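Old desktop: sell it whole, part it out, or recycle?

Posted by Jaxon Zacharias, 2018-07-24

Hi all, first post here so go easy on me. We're moving to a smaller apartment at the end of the summer and I've got a desktop tower that has been under my desk since college. It still turned on last time I tried, which was January. It's slow as molasses and I do everything on a laptop now anyway.

My wife wants it gone. I keep thinking there must be a few bucks in it. A guy at work told me I'd get more if I took it apart and sold the pieces one at a time, but he's also the guy who told me to buy a timeshare, so. I've got a Phillips screwdriver and a free weekend. Is it worth it? And what do I do about the hard drive? There are old tax returns on there and about a million pictures of a dog. I'd like to keep the dog pictures.

Marlene Heitmann

Welcome Jaxon! I've done this more times than I'd like to admit (three kids, all of them had "gaming computers" and all of them moved out without them).

First thing, and do it before you touch a single screw: get your files off. Buy a cheap external drive, plug it in, copy the whole user folder over and then open a bunch of the pictures on your laptop to make sure they really came across. Please do the opening part! I skipped it once and lost a whole Christmas.

As for selling, whole is so much less work. I put mine up on Jondora and got $60 for a tower with a keyboard thrown in, picked up the same night. When I tried parting one out I made a little more on paper, but then I had boxes and bubble wrap to buy and two different people who swore the memory was no good. I'd never do it again for a plain old home machine. If yours has a good graphics card, that's different. Pull the card, sell it separately, and let the rest go cheap.

If you do open it, lay the tower down on its side with the open side facing up so you're working straight down into it. Trying to reach in sideways under a desk is how I got the scar on my thumb.

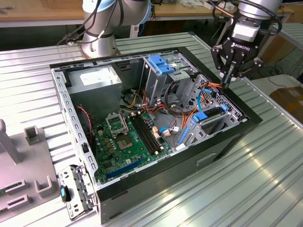 Side panel off, tower laid flat.

Unplug it from the wall first, obviously, and touch something bare metal on the case before you go poking at the memory. It comes out with the little clips at the ends of the slots, so don't yank. And put the screws in a muffin tin. I use one cup for the case screws, one for the drive, and so on, and I've stopped finding them in the vacuum.

One more thing: if you take the processor out, close the bracket on the socket again afterward and put the plastic cover back on if you still have it. Those pins bend if you look at them wrong, and a board with bent pins is worth nothing.

Rupert Wieser

just recycle it. life is short

Gordon Perron

I'm mostly with Marlene on selling it whole, but I want to say more about the drive because I see people get this wrong all the time.

Dragging your tax returns to the trash doesn't get rid of them. Neither does a quick format. If the drive is the old spinning kind, run a full wipe on it overnight (there are free programs for it, and it can take many hours on a big one, so start it before bed). Or do what I do and keep the drive. It's usually held in by four screws and two cables. Stick it in a drawer, sell the computer as "no hard drive," and knock a little off the price. Buyers on Jondora are used to it.

If nobody bites after 2 weeks, call your town and ask about electronics drop-off. Ours takes computers for free but charges for the old heavy monitors, and I drove over there once with a car full before I found that out. Some thrift stores take towers too. Call first, the one by me quit.

And don't go by the asking prices you see online. There's a fellow in my area who has had a beige tower listed for $200 for as long as I've lived here. Look at what things sold for.

Jaxon Zacharias

Thanks everybody. Copying the files tonight. Marlene, the muffin tin is genius and I've been told I may use the old one only. Gordon, I think I'll keep the drive, there's room in a drawer even at the new place. Will post again if it sells.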